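The Dunon Bequest
By Wafula Urio
March 2019
5 min read

The Office of Bequests at Seyoum received the letter on the first working day of the month and entered it in the register under the number 1749. It was written by hand. The sender, a Mr. Algirdas Laur, informed the Office that he intended to leave the town of Dunon one hour of silence, to be taken yearly, and asked which form he should complete.

Danuta Szulc had served as Deputy Registrar for six years. In that period she had accepted land, pianos, a disputed well and 55 crates of sheet music. She consulted the manual, which required that every gift be measured, valued and stored before it could be approved. She wrote to Mr. Laur requesting the dimensions.
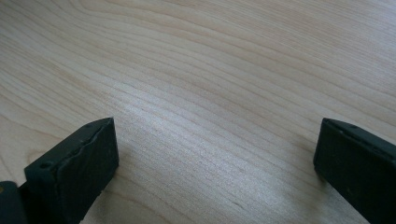
His reply arrived by return of post. The silence, he stated, was the one that had followed his wife's last question, which he had not answered. It had lasted an hour by the kitchen clock. He had kept it in good condition and had no children to whom it might pass.

Mrs. Szulc placed the matter before her superior, Mr. Imad Sfeir. Mr. Sfeir was of the opinion that an hour could be treated as a perishable good. The legal adviser held that it was closer to a right of way, as the public would be expected to pass through it. A memorandum was prepared in support of each position, and both were filed.

In September the Office resolved to send an inspector. Mrs. Szulc went herself. She took the early train to Dunon and was received at the door by Mr. Laur, who wore a dark suit and had set out two chairs. She explained that she was obliged to verify the gift. He nodded and stopped the clock.

What took place during the inspection is not recorded. The form provides a box for remarks, and in it Mrs. Szulc wrote only that the item was complete, that it was heavier than declared, and that she had not been aware of the rain until it ended.

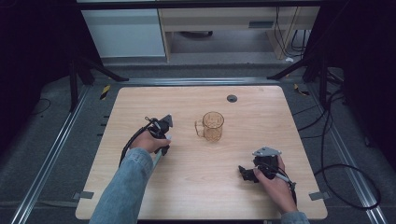
A glass measuring mug on a wooden table.

The bequest was approved under the heading of Other. Mr. Laur died that winter, and the Office notified the town in the usual manner.

The hour is now observed at Dunon each autumn. Shops close their doors and the trains are held at the junction. Mrs. Szulc attends in her official capacity. On the last occasion a small boy in the square asked his mother, quite loudly, what they were waiting for. She bent down and told him, and Mrs. Szulc made a note of the time.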